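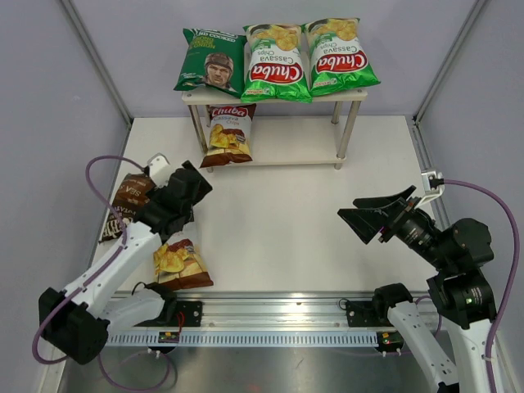
Gelstead Two-Tier Bench Shelf

Rirkcombe Storage and Display
Catalogue number: 918
Colour: white, metal legs
Page revised Mon 15 November

Overview

The Gelstead is a small freestanding shelf for benchtops, pantry shelves and shop counters. It has an upper and a lower tier, both white, carried on metal legs. It is sold as a single size and is intended for light packaged goods: chips, crackers, dried noodles, tea, sachets and similar.

The shelf is shown loaded with chip bags, three side by side on the upper tier and a Chuba Cassava Chips bag leaning back on the lower one. Two of the bags on the upper tier are also Chuba and have been placed upside down. Bags of this type can be stored either way up. For retail facing, the upright position on the lower tier is the one to copy.

Dimensions

Overall width: 44 cm
Overall depth: 19 cm
Overall height: 27 cm

Dimensions are taken over the outside of the assembled unit, feet included. Measure the bench or cupboard at its narrowest point, allowing for hinges, power points and splashback trim. The shelf does not adjust in width or height, and the tiers cannot be moved closer together or further apart.

Suitable contents

Chip and snack bags, sealed
Flat pouches and sachets
Small cartons
Spice packets and stock cubes
Folded tea towels or paper napkins

Unsuitable contents

Stacked crockery
Cast iron cookware
Full bottles of oil, vinegar or cordial
Kettles, toasters and other appliances that give off heat
Pot plants

Loading filled bags

A chip bag has most of its weight in the lower part and most of its volume in the upper part, where the gas fill collects. It will stand if the base seam is folded square and the back of the bag has something to lean on. On the upper tier, bags set shoulder to shoulder hold one another up and a full row is steadier than a partial one. On the lower tier the bag should be leaned back at a slight angle.

Do not press bags into a row that is already full. Wide family bags are better placed on the lower tier or laid flat on the bench. A bag balanced on its side edge will usually fall flat when released.

Opened bags should be folded over and clipped, with the clip at the top. Opened bags must not be stored upside down.

Mixed flavours of one brand can be hard to tell apart in a row if the packs share a layout. Where flavours differ only by pack colour, keep each colour to its own tier or its own end of the tier.

Positioning

The shelf may be placed against a wall or stood clear of it. Against a wall, leave a gap wide enough for a cloth. When the shelf is used at the back of a deep bench, the space in front can be used for sorting stock before it goes up. Keep this space clear if the lower tier is in daily use.

Place the unit on a level, dry surface. It is not designed to be stacked on a second unit, hung from a rail or fixed to a vehicle interior. Use on refrigerator tops is acceptable provided the surface is flat and the load is limited to sealed bags and pouches.

Two or more units may be placed end to end. They do not link together. Where a continuous run is wanted, align the front edges of the upper tiers with a straight rule and then load from the centre outward.

Assembly

1. Lay the upper tier face down on a towel or folded blanket.
2. Fit the legs by hand, leaving all fixings loose.
3. Fit the lower tier and check that it faces the same way as the upper.
4. Stand the unit upright on the bench where it will be used.
5. Press down on both ends of the upper tier until all feet sit flat.
6. Tighten the fixings, working diagonally from one end to the other.
7. Check again after one week of use.

The hex key is supplied. Power drivers must not be used on the fixings. If the unit rocks after step 6, loosen everything, repeat step 5 and retighten. Rocking that persists is normally caused by the bench and can be confirmed by turning the unit end for end.

Cleaning

Wipe with a damp cloth and a mild dish detergent, then dry. Salt and seasoning from opened packets should be brushed off before wiping. Do not use scouring pads, bleach or citrus-based degreaser on the white surfaces. Adhesive price labels can be lifted with warm water and a plastic scraper.

The unit is not dishwasher safe.

Contents of carton

Upper tier
Lower tier
Legs
Bag of fixings, including spares
Hex key
Printed instruction sheet

Accessories, sold separately

Rasum front lip. Clip-on strip for the front of either tier, used to stop flat pouches sliding forward. Cut to the 44 cm width. Not required for bags that stand unaided.

Um label holder. Clear ticket holder for shelf labels. Fits the front edge of the upper tier. Cannot be fitted to a tier that already carries a Rasum lip.

Replacement feet. Sold as a full set. The feet were changed in June and the earlier type is no longer stocked, but the current feet fit all units of this catalogue number.

Common enquiries

Can the lower tier be left out?
No. It braces the legs and the unit must not be loaded without it.

Will it fit inside a standard overhead cupboard?
The height of 27 cm should be checked against the clear opening, including the face frame if there is one. The unit can be passed through a narrower door on its side and stood up inside.

Is there a deeper version?
Not at present. Bags that overhang the 19 cm depth can be turned slightly toward the wall, or moved to the bench.

Can it be used in a shop?
Yes, on counters and inside display cases. For floor stock and heavier lines, refer to the Rirkcombe gondola range.

Ordering

Quote catalogue number 918 on all orders. Units are packed singly, one to a carton. Trade customers should enter accessories as separate lines, as they are dispatched from a different warehouse and may arrive on another day. Units damaged in transit should be reported before assembly, with the carton label kept.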